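Search this site Search

Learning to love the slow post

I've fallen head over heels for sending things through the post again, and I'd like to tell you how it happened, as three of you have now asked me about it in the comments under the marmalade piece (thank you, and yes, the recipe is coming).

It started in August with a letter from Liya Endale. We shared a flat in Stallstead years ago and had drifted into the sort of friendship that lives on birthday messages. Then a fat envelope landed on the mat — five sheets, both sides, in green ink, with a pressed fern in the middle and a long, furious account of her allotment neighbour's hosepipe. I read it standing up in the hall with my coat on. Then I made tea and read it again!

I wrote back that same evening. My hand ached after half a page, and I'd forgotten how odd it is to start a sentence without being able to take it back. You cross things out and the other person sees what you nearly said. I love that now.

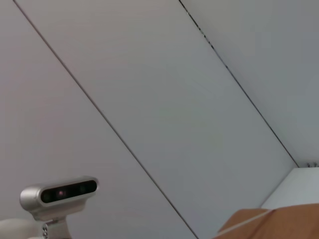
Anyway, one letter became several, and by the autumn I was writing to Kjell Söderlund (who taught me to bake rye bread and has the most beautiful handwriting of anyone I know), to my old boss Arnulfo, and to a cousin in Bresdale who answers only on the backs of seed catalogues. I keep the lot in a biscuit tin. When I counted them up for this post there were 57, which made me very happy indeed.

Then came the parcels. A letter is lovely, but a parcel is an event. My first was to Liya: a jar of plum jam, two paperbacks, a tea towel and a bag of the aniseed sweets we used to buy on the way home. It took me a whole evening to pack and I enjoyed every minute, including the bit where I couldn't find the end of the tape.

I'm no expert, but I've learned a few things by getting them wrong. Jam goes in the middle, wrapped in something the other person will want to keep. Books go flat along the sides. Shake the box gently before you seal it, and if anything shifts, add more paper. I do like brown paper on the outside, though plenty of sorting offices aren't keen on string, so I've given that up with some regret. Write the address twice, once on the outside and once on a slip tucked inside the lid. I lost a very good fruit cake before I started doing that.

And put a note in, even if it's one line. Kjell once sent me a bag of cardamom with a scrap of paper that read "for the buns, you know which", and it has been on my fridge ever since.
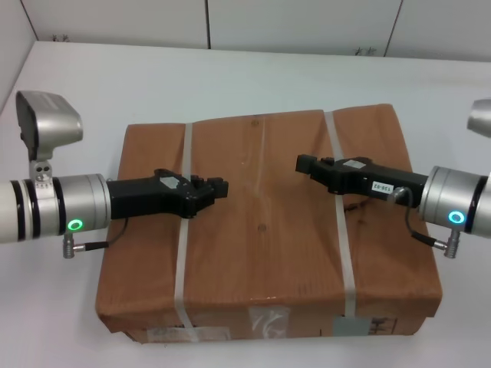 What to send when you can't think of anything

People tell me they'd love to post things but have nothing worth sending. You do! A cutting from the local paper, a packet of seeds saved from the beans, the ugly postcard from the garage, a crossword with the last three clues left blank. Abenezer Woldegiorgis sends me the weather, a line a day for a month on the back of an old calendar page, and I look forward to it more than I can say.

It needn't cost much either. My heaviest letter so far weighed 40 grams, and a bundle of seeds and a postcard together weigh hardly anything.

I'm halfway through a reply to Liya now. The hosepipe business has taken a turn and I have opinions.

Shares 275

5 comments

Grigore Rusu
Lovely to read this. My mother used to line her parcels with walnuts in their shells. They filled every gap and you got to eat the packing.

Tanui
Which pen do you use? Mine all blot on cheap envelopes.

Author
A plain pencil for envelopes, then ink over the top once I've got the postcode right. And Grigore, walnuts!! I'm doing that next time.

Kasa
Wrote to my sister after reading this. First time in years.

Abenezer W.
Rain again. Page in the post.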